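Speaker notes — Good practice for shared tabletop manipulation cells

Okanville session, 22/02/2020. Final version for the presenter. Slide cues are given in capitals.

OPENING

Good morning, and thank you to the organizers for the invitation. The subject of this talk is the set of working rules adopted at the Bikley site for small robot cells that handle ordinary objects on a table. The rules were first issued in September and have been revised once. They apply to every cell on the site, whether it is used for testing, for training operators or for recorded trials.

The audience will include people who write procedures and people who must follow them. Please keep both groups in mind and avoid reading the clauses aloud in full. The printed handout contains the complete wording.

State at the outset that the site rules sit underneath the applicable national and international safety standards. They do not replace a risk assessment, and no clause may be read as permission to skip one.

SLIDE 2 — SCOPE

The rules cover four matters: what may be placed on the work surface, how the surface is set out before a run, who may reach into the work area and when, and what must be written down afterwards.

Cells that handle food, liquids or live electrical equipment are outside the scope and have their own document. If a question is raised about mobile platforms, refer the person to the Plitum guideline and move on. There is not enough time to cover both.

SLIDE 3 — THE WORK SURFACE

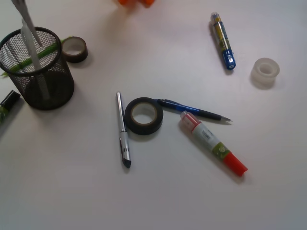 Clause 3 requires a plain, matte surface of a single colour, cleaned before the first run of the shift. Glossy tops produce reflections that have caused false detections in our own trials, and the site stopped purchasing them some time ago. Lighting is to be fixed for the whole of a session. If a lamp is changed or moved, the session is closed and a new one is opened.

Objects are drawn from the approved list, which at present has 82 entries. Each entry gives the object's mass, its largest dimension and any note on handling. Everyday stationery makes up a good part of the list. It is inexpensive and easily replaced, and it offers a fair range of shapes and finishes for a gripper to deal with. Tape on its side behaves differently from tape lying flat, and a thin metal pen is a different grasp again.

An object that is not on the list may be used for one session with the written approval of the cell supervisor. After that it must be assessed and added, or withdrawn.

Pause here for questions on the approved list. In past sessions this has been the clause people most wanted to discuss, usually over how long an assessment takes. The target is 10 working days.

SLIDE 4 — LAYOUT BEFORE A RUN

Clause 4 deals with layout. The operator sets out the objects according to the layout card, steps back to the marked line, and confirms the layout aloud to the second person. Where the card calls for a random arrangement, the operator does not tidy it. Tidying was the most common fault found when Després reviewed our records, and it had gone unremarked for a long while. An operator who straightens a pen or moves a roll out of the way has changed the trial, however good the intention.

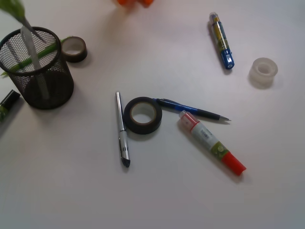

The same clause sets a clear margin at the near side of the table. Objects are kept out of it at the start of a run so that a person collecting a dropped item does not have to lean across the work area. Each cell has its own margin, recorded on the cell sheet, and the figure is not to be carried over from one cell to another.

Containers are treated as objects in their own right. Their contents are listed separately on the layout card. A cup that holds long items must be stable when those items lean to one side, and the operator checks this by hand before leaving the table. If a container tips during a run, the run is stopped and recorded as a stop. It is not resumed from the point of failure.

SLIDE 5 — SHARP AND POINTED ITEMS

Clause 5 was rewritten after the first revision and deserves some care in delivery.

Scissors, sharpened pencils and metal-tipped pens are permitted. An earlier draft excluded them, but operators pointed out that these are the very things a robot will meet on a real desk, and the working group accepted the point. The present wording permits them under three conditions. Scissors are placed closed. The force limit for the gripper is set to the lower value shown on the cell sheet — 50 newtons in the standard cells — and is checked before the item goes on the table. No person reaches into the work area while the item is held.
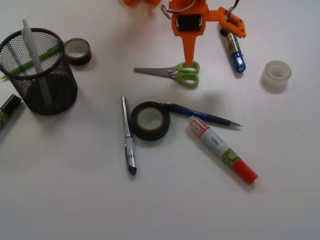 The third condition is absolute. A held item is not released into a person's hand, and an operator does not steady it, turn it or free it from the fingers. If the gripper stalls with a sharp item in its grasp, the cell is stopped, the stop is confirmed by the second person, and the item is removed using the procedure on the cell sheet.

Expect a question on how a cable or wire loop on the end effector should be treated. The answer is in clause 5.4: cabling is inspected at the start of each shift, and any loop that could catch on a handle or rim is noted and referred to maintenance before sharp items are used.

SLIDE 6 — RECORDS

Every run is logged, including those stopped early. The log to the end of the review period holds 1,048 runs. Each line carries the cell number, the layout card, the object list, the force setting and the outcome. Free-text remarks are encouraged but must be initialled.

Records are kept at Bikley and may be inspected by any operator on request.

SLIDE 7 — CONTACT AND QUESTIONS

Leave this slide on screen during questions. Copies of the handout and a blank layout card are on the table by the door. Comments on the wording of the rules should be sent in writing, with the clause number, so that they can be tabled at the next revision.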